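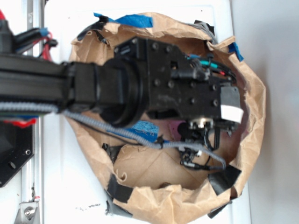
One reader of the last edition wrote in to ask: does the bag really have to be taped down, or can I just stand it up and play? You can just stand it up, sure, but paper bags love to slump the second somebody reaches in, and then you're chasing a ball across the floor (I've done it, under a couch, with a flashlight). So I tape mine. It takes a few minutes and I leave it up all evening.

Section 4: Setting up the Ninby bag

1. Clear a flat table and wipe it down. Painter's tape hates crumbs.

2. Open a plain brown paper bag and push the bottom flat with your fist. Don't worry about creases!

3. Fold the rim outward, working your way around, until the bag is low enough to reach into easily. Mine always comes out lopsided and it plays fine.

4. Tape the rim to the table. Start with opposite sides, pull gently, then fill in wherever it still wants to close up. I use 3-inch strips of blue painter's tape and press them down with my thumb.

Caution: no packing tape on a varnished table. It can lift the finish.

5. Reach in and press on the floor of the bag. If the sides cave in, add another strip.

6. Put the balls in gently, one at a time. The standard Nodthorpe set has 36, and a medium grocery bag will take up to 27 before it gets crowded, so keep the rest in their tray and top up between rounds.
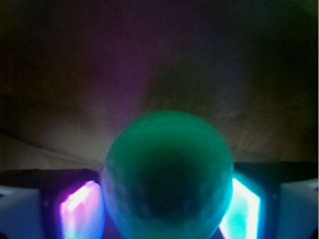

7. Pick your lighting before the first round. I like a dim room with a colored lamp or two, because the see-through balls look so much better that way, but give people a minute for their eyes to adjust or they'll mix up the greens and the blues.

Note: if you're playing the Mak rules, set the timer to 30 seconds per turn and skip the lamps.

Caution: small balls are a choking hazard. Keep the bag away from toddlers, and count the balls back into the tray when you pack up.

Spare balls are part number 3239 in the Hustbridge parts list.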